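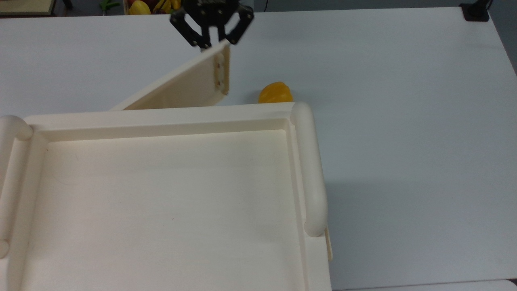
Three months in with the Flastitz arm kit, and I finally feel okay telling you what I think. I bought it to see if a robot could put groceries away (my kids bet me 17 bucks it couldn't), so most of its life has been peppers, bananas and little plastic doors.

Setup took me one evening. The clamp holds well and the two-finger gripper feels solid, way nicer than the one on my old Curico. Teaching it is kind of fun! You walk it through a move, save it, then fix the bits it gets wrong. Doors are the fussy part — it wants to grab right at the top corner, and if you bump the table even a little you have to line everything up again. I've saved 70 moves so far and maybe half of them are door stuff.

Gripes: the cable is too short, the manual skips the whole section on speed limits, and the spare fingertips cost $172 a set, which is nuts. Support was great though. Eusebio Arroyo answered my email at 3 in the morning and sent me a better grip setting.

Would I buy it again? Yeah, but I'd wait for a sale. Four stars.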